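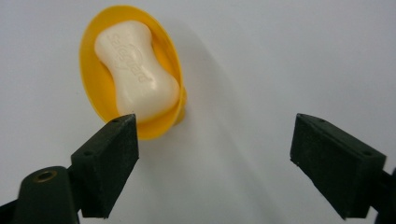

Mon 16 December

Bench session, student grasping project (team Perum). Present: me, Kusum Kaushik for the first half, two second-years on the hand-held tool. Goal for the day: get the bathroom items into the demonstration set and settle the finger geometry before the break.

State at start. The set stands at 3,000 demonstrations, all kitchen and desk items. Rules for the Nistmont challenge in March require a washroom category, item list released to teams with the last update. Soap in a dish is on it. Scoring is per object, so lifting the bar and lifting the dish with the bar in it are two separate tasks. We had been treating them as one. Split them in the task sheet and renamed the folders to match. Old name kept as an alias so the loader does not break.

Object notes. Yellow plastic dish, oval, raised rim with a slight flare. White Safeguard bar, narrow in the middle and wide at both ends, brand name raised on the top face. Background is the plain pale surface, same as the desk items.

The shape of the bar matters more than I expected. A parallel grasp across the waist should self-center between the lobes. A grasp across either lobe has a convex surface on both sides and will tend to rotate the bar out if the fingers are even slightly off the diameter. Kusum wants both grasps in the set, labeled. I wanted waist only. Compromise: both recorded, lobe grasps held out of the first training run and added in the second, so we can see what they do.

Dish grasp. Rim pinch, one finger inside the bowl and one outside. With the bar in place there is limited room for the inside finger. Alternative is a full-width grasp over the short axis. Students were told to use whichever they would choose without thinking and to note it in the log. Log column added: W (waist), L (lobe), R (rim), F (full width).

Fingers. Still on the green wedge set, two holes in the top face of each. Matte surface, no pads. Measured jaw opening against the short axis of the dish: clears it, but the margin is small and the approach has to be close to square. Nine or so degrees of yaw error was the estimate on the whiteboard; I redid it and do not trust it. The estimate ignores the flare on the rim. To be redone with calipers on the flare itself.

Pad question again. Fostel sent silicone samples in two hardnesses. The softer one would help on the bar but adds thickness on both sides and uses up the clearance we need for the dish. Swapping fingers between tasks is allowed under the rules but costs time on the clock. Decision deferred until we have numbers from the bare fingers. Do not glue anything to the green set in the meantime.

Procedure for today, for whoever repeats it:

Start with the tool open and held off the surface, both fingertips in view.
Approach at normal hand speed. Do not hover for alignment.
Close, lift clear, hold for a count of two, put down in a new orientation.
If the bar slides off the dish, finish the motion and mark the take S. Do not restart.
Change the dish heading between takes. Off-center starts are wanted.

The last point took some repeating. Left alone, people put the object squarely between the fingers before they press record, and a policy trained on that learns nothing about getting there. The desk set has this problem and it cost us most of November.

Takes. First block of 40, dish and bar together. 12 marked S. All but one of those were rim pinches, with the dish tipping toward the heavier side as it came up. The full-width grasps were mostly uneventful. Second block was bar only and was stopped early when the tracking started to drift: position estimate walking while the tool was being held still. Plain background, few features for the tracker to hold on to. Same fault as in the desk set, same temporary fix (printed markers along the far edge of the surface). Tracking recovered. 7 takes from the second block discarded, marked in the log with a D — do not delete the raw files, Pitkänen's loader indexes by order and will shift everything after the gap.

Exposure. White bar on a pale surface comes close to clipping when auto exposure is on. The raised lettering disappears first. Locked exposure one step down for the second block. The yellow dish is unaffected either way. For segmentation this should be an improvement; for anything trained on the earlier sets it is a shift in brightness and we should check that it does not matter. Kusum will run the comparison on the old kitchen checkpoint.

Friction. All of today's takes were with a dry bar. The rules say "objects presented in as-used condition," which could mean wet. Question sent to the organizers. If the answer is wet, the bare fingers are probably out and the pad decision makes itself.

Open items:

Calipers on rim flare, redo yaw margin (me).
Exposure comparison (Kusum).
Finish the bar-only block, markers in place from the first take.
Weigh bar and dish separately and enter both in the object table. The current entry is a combined figure and does not say so.
Second bar of the same type. This one will pick up dents at the waist if we keep going.
Reply to Fostel about the thin sheet.

Tool is on the charger, left bay. The log is in the shared folder under washroom, and the paper copy is clipped to the board next to the vise.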